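Tote (storage)

A tote, also called a bin or, by people who have to order them, a "material handling container," is an open-topped box used to hold loose goods in warehouses, workshops and sorting rooms. It has a flat floor, four walls and a rim, and has resisted improvement for decades.

Most totes have walls that slope outward toward the top. The slope lets empty ones nest, a feature praised in every catalog and regretted by anyone who has tried to pull two of them apart. Gray is the usual color. Manufacturers also offer blue, red and green, which buyers consider at length before choosing gray.
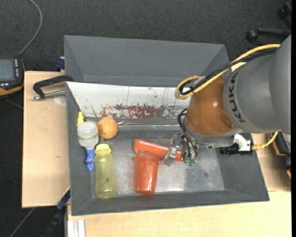 Wear shows first on the floor and the inner walls, where goods slide, drop and get dragged. Scuffs and scratches are generally ignored. Chips are taken more seriously, at least on paper: the Weketti handling guide, revised in July, calls for an inspection every 12 weeks, and the Domgate depot, which owns 3,000 totes, has a form for this purpose. The form is kept in a tote.

Long objects are a known nuisance. They settle diagonally, take up space meant for other things and roll when the bin is moved. Dividers help, until they are lost. Navura sells a liner with three compartments, the smallest of which is widely used for pens.

See also: Crate; Pallet; Shelf label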